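Pendard Publishes Its Robot Budget, Including the Embarrassing Lines

Planning worksheet for shelf-stocking arms now free to independent grocers and corner stores

TURLOW, March – Pendard, which helps small retailers plan equipment purchases, today released the Floltemel Worksheet, a 22-page budgeting guide for stores thinking about buying a robot arm to handle bottled drinks.

The worksheet grew out of Pendard's own first attempt at a budget, which had one line. The line said "robot." The current version has 39, among them spare finger plates, cable management, floor power, staff hours for training, and a laptop that the office will not ask to have back.

"Everybody gets a quote for the arm," said Jade Carrier, head of planning at Pendard. "Then they find out the arm doesn't come with hands. Hands are page four."

Pendard tested the worksheet with Hashemi, a family-owned group of convenience stores, whose buyers filled it in for a single drinks aisle. The exercise took 172 staff hours, most of them spent measuring bottles. Hashemi has since pushed its purchase back one budget year and moved the money into a trial bench with a stocked shelf.

"We went in wanting a price and came out with homework," said Hauwa Haruna, operations manager at Hashemi. "I'd still take the homework. Our old plan had the gripper, the install and the service contract all under 'misc.'"

The guide covers leasing against buying, what to ask a vendor before signing, and how much shelf space to give up during setup. A separate section lists 278 questions for suppliers. Pendard concedes that no supplier has yet answered all of them, and that two stopped returning calls somewhere in the sixties.

The Floltemel Worksheet is available at no charge from Pendard's Turlow office. Printed copies are spiral bound and lie flat, a feature that took up most of one meeting. 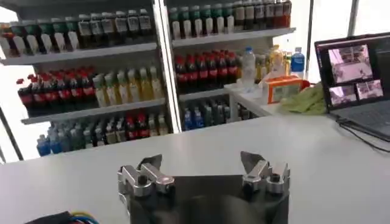 A two-fingered gripper at a white worktable, with shelves of bottled drinks behind.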